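Ticket: Voting app rejects valid votes in results window
Product: Stodel audience voting, live final of Rashidi
Opened by: Uchenna Nwosu
Status: Monitoring
Priority: High (raised from Medium, then raised again by someone in the green room)

Uchenna Nwosu, 20:14
Viewers are getting "Voting has closed" while the presenter is on air telling them it has just opened. The contestants' families are among them, so my phone is getting a fair amount of use. Web voting looks fine. It's the app, and mostly Android as far as I can tell from the complaints. Error code on the screenshots is 400.

Erick Ndung'u, 20:19
Looking. The window is open on the server. Can someone confirm which version of the app they have? The screenshots all crop out the bottom line, where we print it.

Uchenna Nwosu, 20:22
3.9 on mine, and mine fails too. I've tried voting for the ballroom couple, the magician and, in desperation, the comedian. Closed, closed, closed.

Erick Ndung'u, 20:31
Found it. The app takes its opening time from the running order, and the running order was changed this afternoon when the guest singer asked for a second song. The server got the new times. The app kept the old ones, so as far as it's concerned the vote ended during the first chorus. Anyone who reinstalls gets the right times, but I don't think we want that as an on-screen caption.

I'm pushing a forced refresh of the schedule now. It goes out in batches of 3000 devices, with a pause of 10 seconds between them. Please don't ask the presenter to say "try again" until I've said so here.

Uchenna Nwosu, 20:33
He has just said "try again".

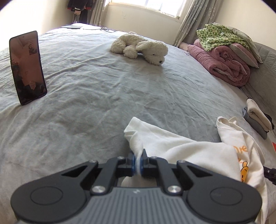

Huệ Mạc, 20:36
Could we extend the window? Legal say the published terms allow it if the fault is ours, and I gather it is. They want a note of the exact time the refresh finished and they want it before the results are read, not in the morning like last series. Also, the Fotport picture gallery on the results page is still showing the semi-final, with the eliminated acrobats looking very pleased with themselves. Separate ticket?

Erick Ndung'u, 20:38
Separate ticket, please. Extending by one ad break. Server and app times both changed, and I've checked that they match, having learned something this evening.

Erick Ndung'u, 20:44
Refresh complete at 20:43. Votes are coming in from the app. Test vote from 3.9 accepted on my own phone and then voided.

Uchenna Nwosu, 20:46
Mine works. The comedian got it in the end, I panicked.

Huệ Mạc, 20:51
Time passed to legal. Leave this open until the results are signed off. Erick, can you add a check that compares the two schedules whenever the running order moves? There's another live show in March and the same singer is booked.

Erick Ndung'u, 20:53
Added to the list. Status changed to Monitoring.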